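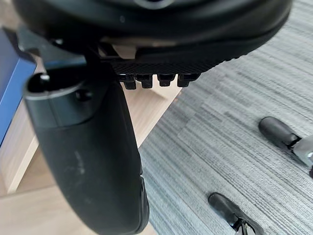 inline attachment 1 of 1

fasstead-house list
Subject: Re: [fasstead-house] kitchen pack-up, what goes where
Date: February, 4:40 pm

Typing this between trips to the car so sorry in advance. Answers are under each bit of the earlier message, scroll down. New stuff first.

The Karunaratne van is now coming at 7 in the morning and not at 10. They called at lunch. So anything you were planning to do "before the van" has to be done the night before, or you get up early. I will be there with the key from a bit before. Park on the street please, they need the whole driveway, last time the guy had to back in twice and took a piece of the hedge with him.

We have 24 of the stackable Zokico crates. The gray ones with the fold-in lids. They are rented, they go back, so no marker on the plastic. Tape and write on the tape. Blue tape is in the drawer under the toaster. If the tape is gone then somebody took it upstairs, it was a full roll.

Now the old message.

> Hi all, trying to get a plan together for the kitchen and the
> back room before we lose the Fasstead lease. Some of this was
> talked about on the stairs but not everybody was there so I am
> putting it all in one place. Please reply to the list and not
> just to me.
>
> 1. Plates and glasses. I think we own way too many. Do we want
> to take everything to Zamema and sort it there, or sort it here
> first? The cupboards at Zamema are smaller, I measured, and
> there's no shelf over the fridge at all.

Sort here. I really don't want to pay to move mugs we are going to give away a week later. I started on the mugs last night and put the chipped ones on the windowsill. If one of them is yours and you love it, take it to your room. Whatever is still on the sill when the van is loaded goes in the trash.

Plates go on edge in the crates, not flat. Dish towel between every couple of plates, newspaper if we run out of towels. Glasses go in the divided boxes the liquor store gave us. Don't fill the spaces on top of the glasses with heavy stuff. We did that on the last move and I'm still finding bits in the bottom of the salad bowl, or it feels like it.

The big white serving platter is borrowed from next door. Do not pack. I'll walk it over.

> 2. Pans. Same question really. Does anyone use the fish pan?

Two votes for keeping the fish pan (me and upstairs back bedroom). It goes. The nonstick with the wobbly handle does not go, it has been a hazard since we got it and we all just worked around it. Stack the rest inside each other with a towel in the middle. Lids separate, standing up, in a crate on their own. The lid for the soup pot is in the oven, don't ask, and please look in the oven before the cleaners come.

> 3. Dry food. Cupboard left of the window is everybody's and I
> have no idea what's in there any more. Behind the rice there is
> a bag of something that might be semolina. Can we agree that
> anything open gets used up or tossed?

Agree. Went through half of it. Open flour, gone. The semolina was in fact bread crumbs, gone. Two kinds of lentils poured into one jar by some genius, I kept that, I'll make soup. Spices I put in a shoe box with the lids taped down, and the shoe box goes in the first kitchen crate along with the kettle.

Freezer: eat it. Seriously, eat it. There are peas in there for a whole school. Unplug the night before, door propped open with the wooden spoon, towels on the floor. Whoever is last to bed does the unplugging, and then says so on the list so we don't get two people thinking the other one did it.

Opened bottles (oil, vinegar, soy) do not go in the van. They ride in my car in the bucket, standing up. Karunaratne won't take liquids anyway, it's in the thing they sent.

> 4. The back room. This is the one I am worried about. The shelves
> come apart but I don't know who has the little pegs, and there
> are at least three people's boxes in there with no names on. Can
> everybody please go in and claim theirs?

Not everybody has. There's still a pile by the door with no name tape. I moved it away from the wall so the shelves can come down, didn't open anything. Names on by tonight please.

Shelf pegs: I have them! They were in the jam jar on top of the fuse box the whole time. 4 missing out of the lot, so one shelf is going to be short. I'd say leave the most beat up board behind and have one less shelf, and then we have a few spare pegs as well. Pegs are going in a sandwich bag, bag taped to the inside of the side panel. Not loose in a crate. I will cry if they are loose in a crate.

The boards get wrapped in the old curtains. The old curtains are the brown ones. The green ones are staying up, they belong to the house, they're on the list the landlord made, so leave them be even though they're nicer.

Paint cans in the corner: mine are the ones with the string round. The others, no clue. The county place takes half empty cans but only in the morning. I can do one run and it's a small car.

> 5. Cleaning. The lease says "broom clean" which I take to mean
> sweep and wipe but not scrub. Is anyone going to argue?

I'm not going to argue but I would like the deposit. Oven has to be wiped at least. I bought the spray. Inside of the fridge too, and the drawer at the bottom that no one ever pulls out, pull it out. Floor last, starting at the window and going backward to the hall door. Leave one broom and one bucket out of the crates, please!! Last move we packed every single broom and had to sweep with a flattened box.

Trash bags, the heavy ones, on the hook behind the door. Recycling goes out the night before or it sits there for two weeks and the new people get it.

> 6. First night at Zamema. Can someone make a box of the stuff we
> need right away so we are not digging for a can opener at
> midnight?

Doing it. Red cooler, the one with the broken strap. So far in it:

kettle (moved, see above, it's now in crate 1, sorry, changed my mind twice)
can opener
a knife with a cardboard sleeve on it
one pan
dish soap and a sponge, new one
toilet paper
coffee, and the filters, and the thing that holds the filters
light bulbs for the hall
box cutter
two bath towels for whoever hasn't found theirs

Bring your own mug. If you want something else in there, put it on the counter next to the cooler and I'll make it fit or I won't. It's roughly half full now. No, you can't put shoes in it.

> 7. Anything I forgot? I feel like there is something.

Yes:

The magnets and the papers on the fridge. Take down what's yours. The rest I'm putting in an envelope.

The table. Legs come off with the big allen key, it's four bolts a leg and one of them is stripped so go slow and use the rubber band trick. Top travels on its side with a blanket round it. Chairs go in whole, stacked in twos seat to seat.

The plant over the sink rides on somebody's lap. Volunteers? It drips.

Keys. There are more keys than people and some of them don't open anything. All of them in the blue bowl please, also the mailbox one, I know one of you has it on your bike ring.

Forwarding mail, each person does their own. The house stuff (power, internet) I did already. Internet at Zamema isn't on until the week after, so download what ever you need.

The crates when you fill them: lid has to close flat or they won't stack, and they go against the hall wall no higher than your chest. Heavy ones at the bottom. I re-did a stack this morning that had the cookbooks on top of the light bulbs. Write the room it's going TO on the tape. "Kitchen" is fine, "misc" isn't, I found three that say misc and I'm going to make whoever wrote it unpack them.

Ok I need to go, the copy shop closes and I still have to print the parking thing for the van. Still need from people:

who is doing the fridge inside
who can take the plant
the name tape in the back room
whether anybody minds if the fish pan goes in my car and not in a crate, it doesn't fit with the lid shut

Reply to the list. My phone is at nothing so don't text, I wont see it til late.

--
fasstead-house mailing list
To get the daily digest instead, change your settings on the list page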